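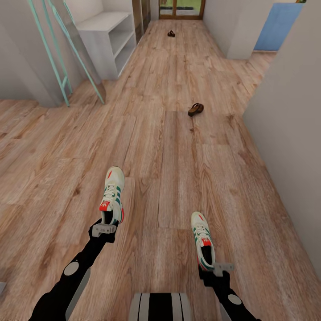 30/04/2022

Backtest notes, Ultia token, four-hour candles. Continuing from the February notebook, where I stopped at the moving average crossover.

Pulled the price history again this morning because the old file had gaps. The Tarkley feed drops candles whenever the exchange goes into maintenance, and the loader was filling the holes with the last close. That makes a flat line, and the RSI reads a flat line as calm. Replaced the fill with a skip. The file now has 1,426 candles and no repeated timestamps.

Rules for this run, so Constanza can repeat it:

Start with 1,000 USDT, no leverage.
Buy when the 4h close is above the upper Bollinger band and RSI is over 60.
Sell when RSI falls back under 50 or the stop is hit.
Stop at 2 percent under entry.
One position at a time.
Fees charged on both sides at the taker rate.

Result: 40 trades. Most of them were small losses from the stop. The few winners came in the same stretch of the chart, when the whole market was moving up and almost any long entry would have made money. After fees the account ended slightly under where it began. Without fees it ended slightly over. I don't consider that a result in either direction.

Looked at the losing trades one by one. The pattern is the same in most of them. Price closes over the band on thin volume, the next candle opens lower, and the stop goes before the candle is done. Ivana said this would happen when we talked about it in February and wanted a volume filter from the start. She was right, it should have been in this run. Her suggestion was to require volume above the average of the last 20 candles. I'd like to try that first and leave the stop alone, otherwise we won't know which change did what.

Problem with the stop logic. The script checks the low of the candle against the stop and then checks the close against the exit rule, in that order. When both happen inside one candle it books the stop price. On the Ocampo pair the spreads are wide enough that the real fill would be worse. For now I added a slippage setting and left it at zero so that today's numbers match the rules above. Needs a proper value before anyone quotes these figures outside the group.

Compared the MACD on our chart with the one on Skatel. They differ by a small amount over the first part of the series and then agree. Ours starts the exponential average from the first close, theirs seems to start from a simple average. No effect on this run, MACD isn't used in the rules. Left ours as it is and put a comment in the code.

Support and resistance lines: did not use any. Constanza drew some by hand on the daily chart and they look reasonable, but I can't test a line that was drawn after the fact. If she can write down how she picks them, I'll code it.

To do:

Volume filter, same data, same stop.
Ask Tarkley support whether the missing candles can be downloaded separately.
Slippage value for Ocampo, take it from the order book snapshots.
Rerun on the daily candles. There may be too few trades to say much.
Rename the output folder, it still has the February name on it.

Script and trade list are on the shared drive under Ultia. The trade list has the entry and exit times in UTC. The chart export is in local time, so don't line them up by eye.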